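Clarnley Books > Help > Buying > How to Reserve an Out-of-Stock Title

How to Reserve an Out-of-Stock History or Biography Title

This page explains how customers may request a book that is currently marked "Out of stock" in our catalog. The procedure applies to new titles in the History, Biography and Urban Studies sections. Used and rare books are handled by our second branch, Jurkard, and follow a separate procedure.

Before you begin

You will need a registered account and the full title of the book. The ISBN is helpful when a work has been issued in more than one edition. Paperback and hardcover editions are listed separately, and a reservation placed on one does not carry over to the other.

Step 1. Find the correct listing

Enter the title in the search box and open the listing for the edition you want. Check the publisher, the year and the binding. Several of the Bodin regional histories were reissued under new titles, and the earlier title is given in the notes at the foot of the listing.

Step 2. Place the reservation

Select "Reserve this title" beneath the price. Enter the number of copies required and choose delivery or collection. Requests for more than 8 copies are treated as institutional orders and should be sent to Orathai Saengthong in Library Supply, together with a purchase order number.

Step 3. Confirm by e-mail

A confirmation message is sent to the address on your account. Open the link in the message within three days. Reservations that have not been confirmed by then are removed from the queue and must be placed again.

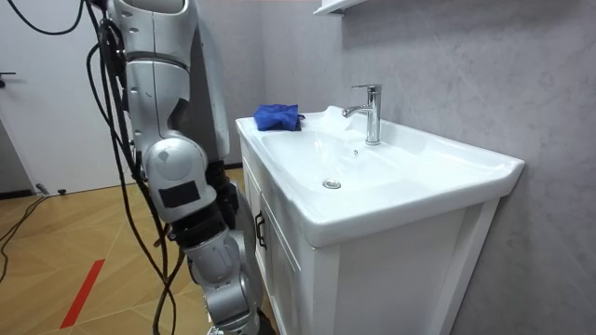 CLARNLEY, 14/07/2018

The following terms apply to all reservations placed from the date given above.

Step 4. Wait for notice of arrival

Most titles from domestic publishers reach us within 28 days. Imported titles, including the Grollitz series on port cities, may take considerably longer, and the listing will show an expected month when the publisher has supplied one. Copies are assigned in the order in which reservations were confirmed.

Step 5. Complete the purchase

When your copy arrives, you will receive a second message with a payment link. The price charged is the price shown on the day of arrival. Customers who no longer want the book may decline at this stage without charge.

Changing or canceling a reservation

Sign in, open "My Reservations" and select the title. The delivery address may be changed at any time before payment. A change of edition requires a new reservation, which will be placed at the end of the queue for that edition.

Titles that are out of print

If a publisher confirms that a book will not be reprinted, the listing is changed to "Out of print" and open reservations are closed. Customers may then ask for a used-copy search through Jurkard. The search list is maintained by Vlastimil Tichý and currently holds some 110 titles. Requests should state the lowest acceptable condition and the highest price the customer is willing to pay.

Related pages: Delivery Charges; Returns; Institutional Accounts; Condition Grades for Used Books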